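Site visit report: Flondo textile returns center
October 20, 2021
Prepared by Catarina Rocha

Purpose of visit

Flondo sorts and folds returned textile goods for mail-order sellers. The company is preparing to automate part of its folding line, and our group was invited to look at the manual stations and the training work that feeds the new cells. Our host was Américo Godinho, operations manager. The site has 34 people on two shifts and handled 1,054 returns on the day before we came.

Bench work

Training is done at ordinary wooden benches. An operator holds a gripper by hand, with a camera mounted on it, and does the folding job with the gripper in place of the fingers. The recordings go to Azevedo, the integrator, which uses them to train the arms. Items include bags, cloths and table linen.

Zoltán Halász maintains the tools. Tape on the fingers is a wear part. It lifts at the tip first, and a loose flap can catch on thin material. His rule is to replace it at the start of each shift, but he said the rule is not always kept. There is no log for it yet. 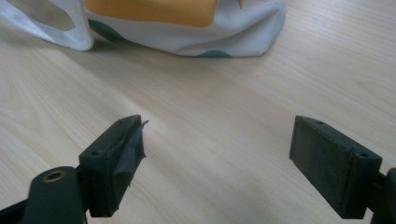
Effect on jobs

Khrystyna Pylypenko folded by hand for 11 years and now spends half of each shift recording. She reported less reaching and more strain in the thumb, and she asked for a lighter handle in April. The request is still open. Recording hours are paid at the inspector rate, which is higher than the folding rate.

Management says that no positions will be cut when the first cell starts. Four folders will move to inspection, and two will stay on recording. We asked what happens after the second cell and did not get a firm answer.

Gripping cloth

Soft goods are the hard part. The fingers have to close on a small fold without picking up the layer below, and an edge that is easy to feel by hand has to be found by sight. Operators are told to pinch near a hem where they can, pause, and then lift. Madalena Coelho, who reviews the recordings, rejected 44 in the last batch, mostly for lifting too early.

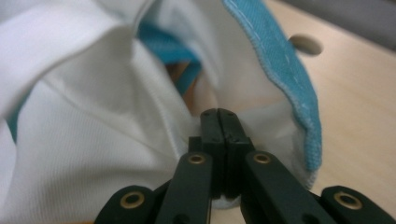 Gripper closed on a fold of white cloth with turquoise edging.

Open points

Tape replacement log: Halász to propose a form.
Handle weight: Godinho to reply to Pylypenko in writing.
Staffing plan after the second cell: to be requested again from Flondo.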